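Kodville workshop pauses its two-armed helper after gripper fault

Anyone who has been following the drinks-making robots over at the Velau workshop in Kodville (and we know from your letters that plenty of you have!) will be sorry to hear they had a bit of a setback in January, when one of the grippers let go of a cup without being told to and then wouldn't close again until the whole system had been switched off and on.
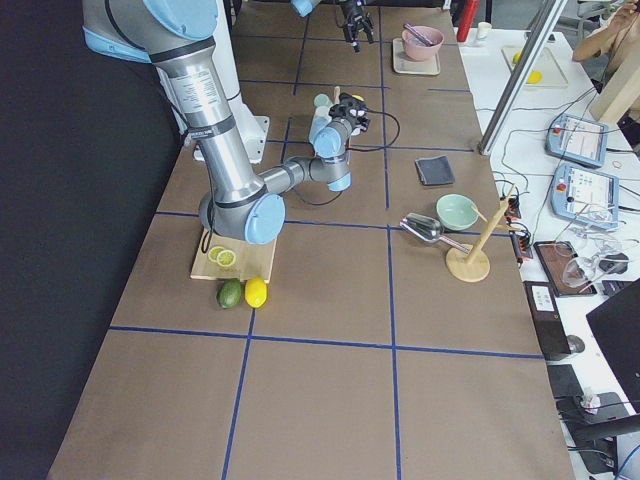
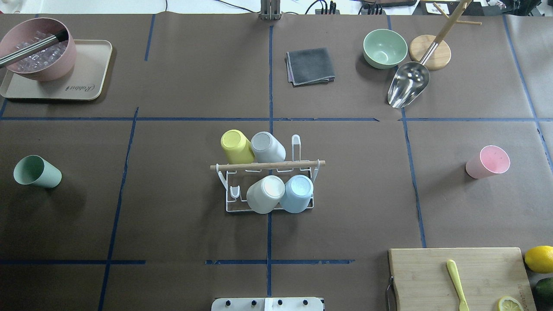

Lemons, ice and taped-off paper on the Velau table.

No one was hurt, we are very glad to say, and the emergency stop did just what it should. Yung-ching Chow, who looks after the project, told us the log showed 121 clean runs before the fault, so it came as rather a surprise to everybody. "We'd got quite fond of it behaving itself," she said, "and then it opened its fingers in mid-air, ten minutes before we were going to stop for tea."

The trouble has been traced to a worn cable at the wrist, and Timmermans, the repair firm in Pirnport, is making up two new ones, with a bit more slack in them this time. Both arms will stay switched off until the cables are fitted and checked, and the open afternoon has been put back until then. Tickets already booked will still be good on the new date.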